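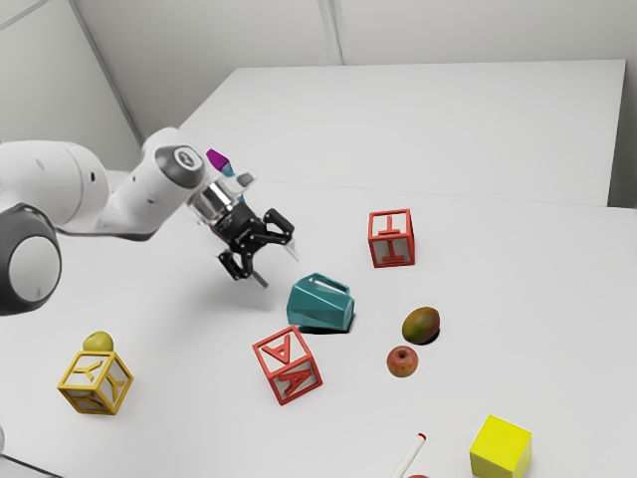
One of you wrote on last week's feedback sheet that the simulator feels like cheating, that a robot class should start with a robot, and that three weeks of clicking "reset" is a long time to wait for the real arm. Fair complaint, and I'd have written the same thing at your age. But we have 2 arms and 30 of you, and I've done the math on lab hours more times than I'd like.

So, notes for week 4. Bring these to lab, because I'm not going to repeat the setup part.

Where we are

You've all got the simulator running (if you haven't, come to office hours Sunday evening — I'm there anyway). Last time we moved the gripper to a point in space and stopped. This week we pick something up. It sounds like a small step and it really isn't!

The world file is called Majali. It loads a white table with letter blocks, some fruit, a teal pitcher and a few other things scattered about. Please don't edit the world file itself. Make a copy and put your team name on it. Last fall somebody moved the table down a little in the shared version and I spent an evening thinking my own code was broken.

Picking an object to start with

Most teams go straight for the apple because it looks friendly. Go ahead, but think about what your two fingers are closing on. A round thing touches each finger in a very small patch, and if you're off center it squirts out sideways. A plain cube gives you flat faces, so if you line the fingers up with two opposite sides you've got a decent chance on your first try.

The letter blocks are sneaky. They're open frames, just bars with a letter on each face, so "grab the middle" means something different there. You can close around the whole block or you can pinch one bar. Both are allowed. I'd like to see at least one team try the bar.

And then there's the pear sitting on the Y block. If you want the Y, the pear is your problem too. Take it off first, or carry the pair and see what happens. Write down which one you picked and why.

Leave the pitcher for week 5. It's got corners and slopes all over the place and I want us to talk about grasp angle first.

The four stages

Every pick in this class goes hover, lower, close, lift. Write each one as its own function. I know it's tempting to put it all in one long script, and I know it'll run, but when the lift fails you'll want to call it alone without sitting through everything before it.

Hover is the one people skip. Stop above the object with the fingers open, check your position, then go down. If you come in from the side you'll knock over whatever is next to it, and on the real arm that's how we lost a gripper pad last year.

What to turn in

Run your pick 50 times on one object, with the start position shuffled each time (Hutora has a shuffle option, look under the run menu). Turn in your success count, your code, and a paragraph on the failures. The paragraph is worth more than the count. A team that gets half of them and can tell me what went wrong in the rest will do better than a team with a great number and nothing to say about it.

Teams of 3, same as before. If you need to switch, email me before lab.

Collen, the real arm by the window, opens for sign-ups in November. Its twin is Clindico and it pulls a little to the left, so whoever gets that one should leave time to recalibrate.

Reading for next time: the grasp angle chapter, first half only. Skip the proofs.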